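Learning to sit still (sort of)

February 19, 2022

I promised my sister I would write something here once a month, and I have already missed one, so let me catch you up on the great quiet experiment. Last fall my doctor told me, very kindly, that I should find some way to slow down that didn't involve a second helping of pie. I'm not a slow-down person. I fold towels while I'm on the phone and I read the mail standing up.

So I signed up for an evening class at the Cledau, the old dance hall over by the library, taught by a very patient man named Karthik Sivakumar. More than 30 of us turned up on the first night, all clutching blankets. He told us to put the blankets down and just listen to the room for a while, and I lasted maybe two breaths before I started planning dinner.
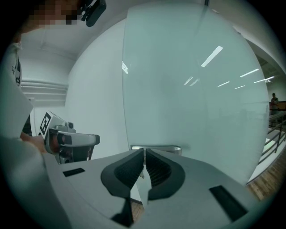

My biggest trouble has been where to put my eyes. Closed, I fall asleep (I snored in the second class, and yes, people heard). Wide open, I start noticing dust. Karthik's answer is to pick one plain patch of floor and let your gaze rest there, kind of soft, the way you'd look at a lake. A little strip of wood flooring like the one showing here is plenty. You don't need the whole lake! I've gotten fond of my own bit of hallway at home, where there's a knot in the board that looks like a duck.

The other thing I've been learning is to stop buying my way into a hobby. I had a cushion from Valtonen in my cart, and a special timer, and a 300-page book on breathing. I kept the book. The cushion cost more than my winter boots, and the couch pillow does fine. 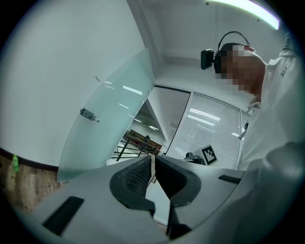

What about noise?

We live on a loud street, and for a while I blamed the street for everything. Then my neighbor moved her piano practice to the evening and I found I sat better with the piano going than I did in silence. Go figure. Some mornings I count to 200 and call it done, and some mornings I forget to count and the coffee gets cold.

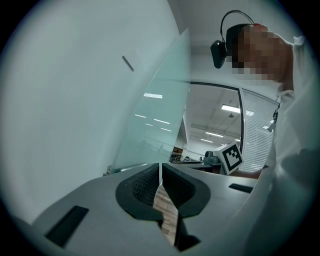

Mornings are still the hardest for me, partly on account of the cat, who believes that anybody sitting on the floor is there for her. I've tried the bedroom, the porch and the laundry room. What helps most is having something big and plain in front of me, with no words on it and nothing to tidy, and that smooth white curve on the left would suit me very well. At home I make do with the side of the bathtub. Don't laugh until you've tried it, it's a very calm bathtub.

In March the class moves on to walking, which Karthik says is harder than it sounds. I'm going to bring my good socks and will let you know how it goes. If any of you have a trick for keeping a cat out of your lap, please leave it in the comments.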